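Minutes - humanoid unit, setup and upkeep, laundry cell
9th March

1. Cabling. Dilura again proposed leaving the cables as they are until the next service. The meeting was not convinced. One strand still runs loose over the floor behind the machine, and a foot will find it sooner or later.

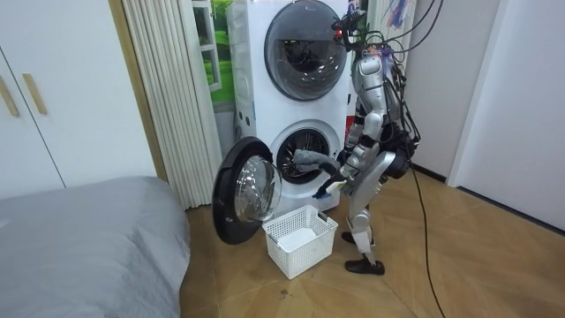
Agreed to try an overhead line for one week. Cerno's quote of 2050 for a ceiling track was not accepted - too much money for a hook and a pulley.

2. Reach into the drum. Arnirex says the arm offsets it set in November still hold. No log was supplied. Offsets to be checked again with the door fully open and the basket on the floor beneath it, as in normal use.

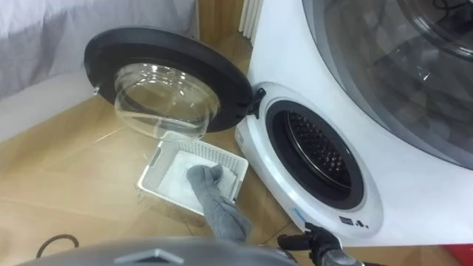

The claim of up to 100 cycles between checks stays out of the manual until someone shows the numbers. Wrist bolts to be looked at every 2 days meanwhile.

3. Hands. Spare fingers cost 1585 a set from Milošević. The chair asked why a part that only handles towels should wear out at all.

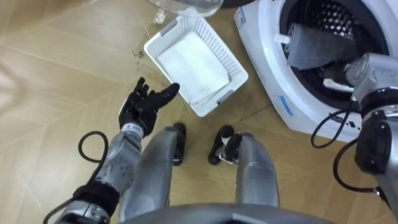 Dilura replied that the rim of the drum does the damage, not the cloth, and that a slower approach would help. Doubted by most present. Slower approach to be tested before any spares are ordered.

4. Next meeting: after the cable trial.

Contact the minutes desk | Copyright Laundry Cell Group | Back to top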